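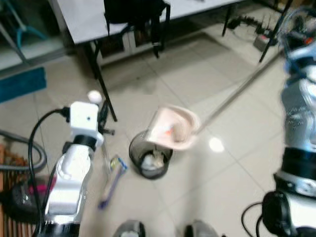 Sweeping small litter from glossy tile into a mesh wastebasket

Posted by Rurnum, 2018-01-24

Our office requests advice on clearing wrappers and paper scraps from a tiled floor. Light scraps scatter ahead of the broom.
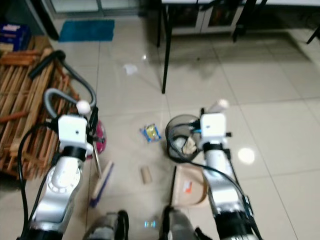 Kellus

Please use short strokes and keep the bristles on the tile. Larger pieces may be collected by hand.

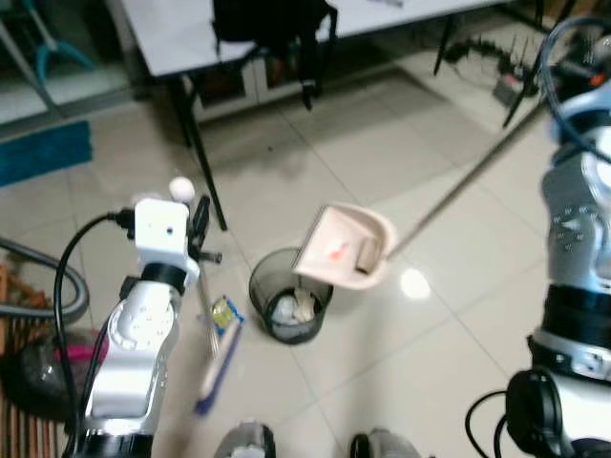 Tilt the dustpan over the rim and tap it gently - fine dust can pass through mesh, so a liner is advised.

Baudry

We use a vacuum.

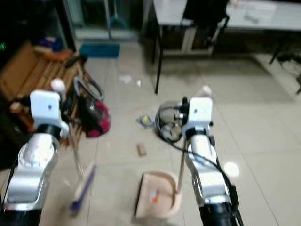

It takes 7 minutes per room.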